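Sorting Bolts Is Still Somebody's Job

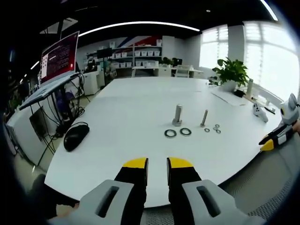 Omar Awad doubts that a machine will be putting washers on bolts in a small shop any time soon, and he told Tamer Zoubi so before the coffee was poured. Zoubi disagreed, though less than one might expect from a man who spends his working days trying to teach grippers to do it.

Zoubi works on handling tasks at Dastari, in Metport. Awad runs the assembly floor at Qudah, a hardware supplier in Clorkville that packs fastener kits for furniture makers and repair shops. He started there in 1991, at a bench, and he still sits down at one when an order is behind. The two men have talked on the phone for a year or so. They met in person for this interview, which was held at a table at Dastari.

The question put to both was a simple one: can a machine do this kind of work yet?

"Some of it, slowly," Zoubi said. "Picking up a hex bolt that is standing on its head is fine. A big bolt gives you something to hold. A thin washer lying flat is a different problem. You have to get an edge of it up off the table first, and there isn't much edge."

Awad said people have trouble with that too. New hires at Qudah drag the washer to the side of the bench and catch it as it comes over. He showed it with a coin. Most of them figure it out within an hour, he said, and after that they don't remember learning it.

That hour is what Zoubi would like to have. His group may need 200 demonstrations of a single task before the results are worth looking at, and a change in the size of the washer can mean going back for more. Rubber and metal behave differently as well. Rubber grips the fingertip and doesn't always let go when it should, he said, while metal slides.

Awad wanted to talk about speed. A good packer on his floor fills a kit of 22 parts in less than a minute, and does it while listening to the radio. He asked how long a machine would take.

"Today, almost 10 minutes," Zoubi said. "And I would want someone standing next to it."

"Then I have paid for the machine and I have paid for the someone," Awad said.

Zoubi didn't argue with the math. He said Qudah would be the wrong place to start, with its short runs and an order sheet that changes from one morning to the next. A plant that makes the same kit all year might see it differently. He also pointed out that vibrating feeders and counting machines have handled loose fasteners for decades, and that Awad owns several. Awad said he does, and that they jam.

On housework, the two were closer together. Zoubi said he is asked about laundry and dishes at every family dinner, and that he tells his relatives to wait. A kitchen drawer is harder than a parts bench in most ways, he said. Things in it are piled on each other, some are sharp, and the owner moves them. Clearing a table with a few known objects is a fair goal for now. Clearing any table in any house is a long way off, and he would not put a year on it.

Awad said he would buy a machine that picks up what falls on the floor. At the end of a shift there are screws and washers under every bench at Qudah, and sweeping them up mixes the sizes, so most go into the scrap bin.

Zoubi wrote that down. He asked whether the parts would have to be sorted by thread or only by length. By thread, Awad said, or there would be no point.

They have agreed to meet again in September, this time in Clorkville. Awad said he will have a bench cleared and a box of mixed washers ready, and that Zoubi is welcome to try a shift on it by hand first.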